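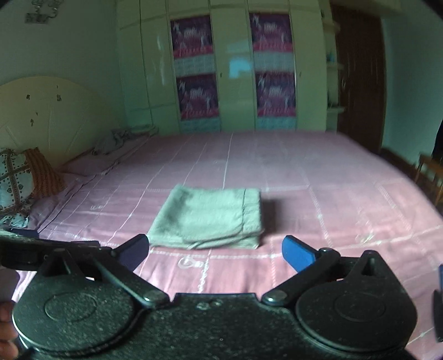

Inicio > Ropa de casa > Dormitorio y baño > Preguntas frecuentes sobre toallas

2023-05-19
Por la redacción de Illwood

Preguntas frecuentes: doblar, guardar y cuidar las toallas

Desde que publicamos en febrero la guía del armario de la ropa blanca nos han llegado 192 preguntas, ¡y casi todas sobre toallas! Nos encanta, porque es un tema del que podríamos hablar toda una tarde. Hemos reunido las que más se repiten.

¿Dónde es mejor doblar las toallas?

En la cama, sin dudarlo. Tiene la altura justa para no encorvarse demasiado, cabe una toalla de baño extendida entera y la colcha sujeta un poco la tela, así que no resbala como en una mesa lisa. Si la colcha lleva cuadrícula o rayas, como la rosa de la foto, mejor todavía: las líneas sirven de guía para alinear los bordes (es un truco tontísimo y funciona de maravilla). Haced la cama antes, bien estirada, y apartad los cojines hacia el cabecero.

¿En cuántas partes se dobla una toalla de baño?

Depende del estante. Nuestro pliegue de siempre es a lo largo en tres y luego por la mitad 2 veces. Queda un rectángulo compacto, con las orillas escondidas dentro y el lomo redondeado hacia fuera. Para estantes poco profundos, a lo largo por la mitad y después en tres. Probad los dos con la misma toalla y medid el estante antes de doblar toda la colada, que luego da mucha rabia repetir.

Mis toallas dobladas salen torcidas, más anchas por un lado que por el otro. ¿Qué hago mal?

¡Seguramente nada! Muchas toallas encogen un poco más por la cenefa que por el rizo, y al cabo de unos lavados dejan de ser rectangulares. La verde claro que aparece en la foto se estrecha un poco hacia el fondo, y así doblada se guarda perfectamente. Si os molesta, tirad con suavidad de las cuatro esquinas cuando la toalla salga de la lavadora, todavía húmeda, y tendedla bien estirada. También ayuda empezar a doblar por el lado más ancho.

¿La cenefa va por dentro o por fuera?

Por gusto, a nosotros nos va más por fuera: da un borde limpio a la pila y permite distinguir los juegos de un vistazo. En toallas con la cenefa muy rígida conviene dejarla en un lateral, porque si cae justo en un doblez abulta y la pila acaba inclinándose.

¿Se ven manchas más oscuras en el rizo aunque la toalla esté limpia?

Es una de nuestras preguntas favoritas. El rizo refleja la luz según hacia dónde esté tumbado, igual que el terciopelo. Pasad la mano a contrapelo por la zona oscura: si cambia de tono, es solo el pelo de la tela. Si no cambia, toca mirar si hay restos de crema o de suavizante.

¿Cuánto suavizante recomendáis?

Poquísimo, o ninguno. El suavizante deja una película sobre el rizo y la toalla seca peor. Lo que de verdad devuelve la esponjosidad es sacudirla con ganas antes de tenderla y otra vez al recogerla. De vez en cuando hacemos un lavado sin suavizante y con doble aclarado, y el cambio se nota al tacto.

¿Enrolladas o dobladas?

Enrolladas quedan preciosas en una cesta y se sacan sin desmontar nada. Dobladas aprovechan mejor el estante. En una casa con pocas toallas y una cesta bonita, ¡adelante con los rollos! Para un armario compartido seguimos prefiriendo la pila, con el lomo mirando a la puerta.

¿Sirve el mismo método para toallas de lavabo y de bidé?

Sí, con un pliegue menos. Si las vais a colocar encima de las grandes, dobladlas a la misma anchura aunque queden más finas. La pila aguanta mejor y el armario parece otro.

¿Puedo dejar las toallas dobladas a los pies de la cama para los invitados?

¡Claro que sí! Es un detalle que se agradece muchísimo. Una toalla grande abajo, la de manos encima y, si queréis, una pastilla de jabón en su envoltorio. Los tonos suaves combinan con casi cualquier colcha; el verde claro sobre rosa, por ejemplo, nos parece una alegría. Eso sí, la toalla tiene que estar seca del todo antes de apoyarla en la ropa de cama.

¿Qué significa el gramaje de 200 que aparece en algunas etiquetas?

Son 200 gramos por metro cuadrado, un tejido ligero. Seca rápido y ocupa poco, ideal para el gimnasio o la maleta. Para salir de la ducha en invierno apetece algo con más cuerpo, y ahí hay que contar con que el doblez será más grueso y cabrán menos en cada balda.

¿Cada cuánto hay que rotar la pila?

En cada colada. Las recién lavadas van abajo y se usan las de arriba, de modo que todas se gastan por igual y ninguna se queda meses aplastada al fondo.

¿Y si tengo una pregunta que no está en la lista?

Escribidnos desde el formulario de contacto de Illwood. La próxima tanda estará dedicada a las sábanas bajeras, y ya tenemos muchísimas ganas.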